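Thread on the stop fault we've been chasing in the two-arm sim at Norðdahl. A few people asked after I mentioned it last week. It's fixed, or fixed enough that I can write it up.

Short version: you press stop, the right arm stops, the left arm keeps going. It only happened on some runs, and the log said everything was fine.

Setup for anyone who hasn't followed along. The scene runs in Prukus. Arm control is Kosier, same build we use on the hardware, talking to the sim through a thin layer we wrote ourselves. The task set is called Pusis and it's mostly dull tabletop stuff. Pick up, put down, slide over.

The task where it showed up is the flat print. The print lies on the table and the gripper has to get a corner of it. It's a bad object to grasp. There's almost no thickness to work with, so the fingers come in low and the planner makes a lot of small corrections near the surface.

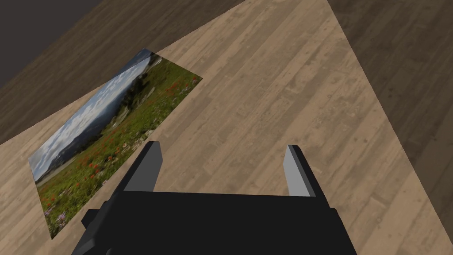
Small corrections mean a long queue. On most tasks the arm is never more than a few waypoints ahead of itself. On this one the planner will fill the queue right up to the limit, and our limit was 80. I set that number in March and hadn't thought about it again.

We run a stop test as part of the nightly batch. Partway through a motion a script sends the stop command, waits, and checks that both arms report HOLD. 200 runs. All of them passed, every night, for weeks.

Volker Kröger was looking at something else entirely, joint temperatures in the motor model, and had the left arm's joint positions plotted against time. He asked me why the arm was moving after stop. I told him it wasn't. He sent me the plot.

It was moving. In the worst run the left gripper traveled 11 cm after the stop command went out. That's with the status reading HOLD the whole way.

I went back through the full batch with a script that ignores status and only looks at joint positions. Six runs out of the 200 had motion after stop. Always the left arm. Always the print task.

First guess was the sim. Dropped frames, physics step out of sync, something like that. I spent a day and a half on it. Ran it at half speed, ran it with rendering off, ran it on the other machine. Same result each time, so I left the sim alone.

Second guess was gravity sag, the arm just settling after the brakes model kicks in. Also wrong. Sag goes down. This went sideways, along the path it had been following.

Along the path was the clue and I should have seen it sooner. The arm wasn't drifting. It was finishing what it had been told to do.

What stop does in our layer: it tells the controller to take no more waypoints, then clears the queue, then sets status to HOLD. The right arm does those in that order. The left arm had the clear on a separate thread, from a change we made in spring to stop a stutter. If the queue was short, the clear finished right away and you'd never notice. If the queue was full, status flipped to HOLD while the old waypoints were still being played out.

So the status was reporting that stop had been received. We were reading it as stopped. Those are different things and the test only checked the first one.

The other place we use long queues is the counter reach. Same robot, same room, arms working close to the white counter with a bunch of small props on top. I wanted to know if it could happen there too, so I forced the queue to the limit and ran the stop test on that task by itself.
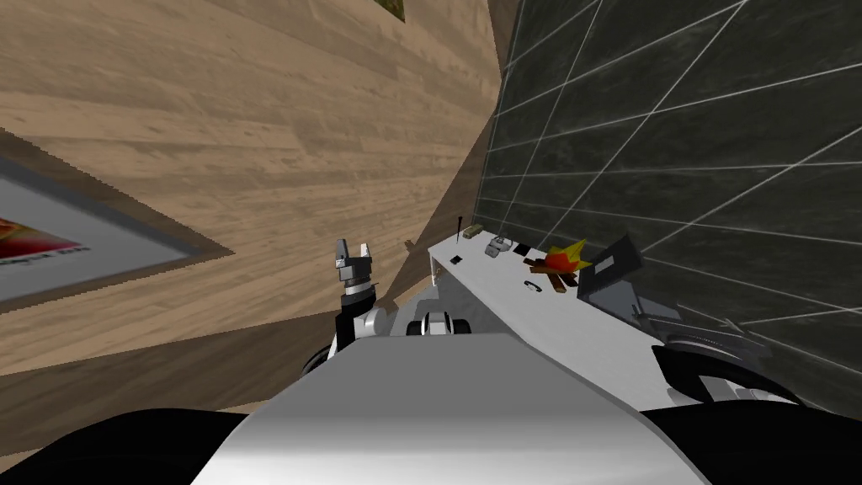
Counter reach task in Prukus. Left gripper just under the level of the counter edge, right arm along the base.

It could. Fewer centimeters than on the print task, but it's a worse place for it. On the table the arm has open space on most sides. At the counter, a short distance is enough to put a finger into the panel.

Nothing has been hit on the hardware as far as I can tell. I went through the hardware logs for the same signature, motion after HOLD, and found none. But we don't run the print task on hardware yet, and it was next on the list for July. I've moved it back.

Also worth saying: this is the software stop. The red button cuts power to the drives and doesn't go through any of this code. I retested the button anyway, on the real arms, both sides, with a full queue loaded. It works the way it should.

What we changed:

Both arms now run the same stop code. The left arm's separate thread is gone. The stutter came back a little and we're living with it.

HOLD is only set after measured joint velocity has been near zero for a set time. If that doesn't happen before the timeout, it goes to FAULT and cuts the drives.

Queue limit is down from 80 to 11. The print task is a bit slower to plan. I can't see any difference in how the arm moves.

The nightly stop test compares joint positions before and after. It doesn't read the status field at all anymore.

Reran the whole batch with the changes in. No motion after stop beyond normal braking distance, either arm, either task. Then I put the old left-arm code back in and ran the new test against it to make sure the test would catch it. It flagged the same six runs.

I'd recommend that last step to anyone. I didn't do it for the original test, and the original test passed for weeks on broken code.

Someone asked in replies if this is a Kosier bug. No. Kosier did what we told it. The thread change was in our layer and I'm the one who approved it.

Someone else asked if the print could be made thicker to get around the long queue. It could, and the queue would get shorter, and the fault would have stayed hidden. The print stays the way it is.

Still open: the print task's grasp rate is poor and none of this helped it. The fingers tend to come down with one side over the print and the other over bare table, and the corner doesn't lift. That's a separate problem and I'll post about it if we get somewhere.

Also still open: the test script takes twice as long as it used to and now runs into the morning backup. If your job on the shared machine got bumped at 6 a.m., that was me. Moving it to the evening.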